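Module 3: Faults in Service Robots
Handout 3: Grip loss during table tasks

This handout deals with a fault recorded in June on the Whitfield teaching rig, a two-armed robot used for serving and clearing tasks. Students should read it before the practical session and bring a copy with them.

The task was to lift a spoon from a bowl, hold it level and return it. Over 228 attempts, the spoon was dropped or turned in the hand 94 times. The control program reported a fault in only 3 of those cases. In the others it went on to the next step as though the spoon were still held.
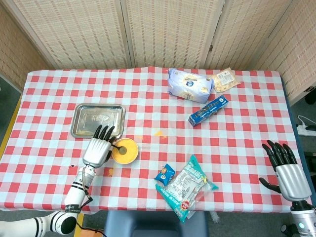

The first explanation put forward was poor finger force. Tests on the Drunard bench did not support this, as the force readings stayed within limits throughout. The cause was found in the grip check. The program took finger position as proof of a successful grip, and the fingers close to nearly the same position with or without a thin handle between them.

The fault is treated as a safety matter. An arm that moves on a false report may swing a loose object towards a person, or press down on something it has not detected. Until the revised check has been approved, the following rules apply in the Braletti laboratory:

Arm speed is to be kept at the lowest setting for all tasks involving cutlery.
One student must remain at the stop button while the arms are powered.
Hands must stay clear of the table until both arms have been stopped.
Every dropped object is to be entered in the fault log, whether or not the program reports it.

Reading: Druken course notes, section on grip sensing.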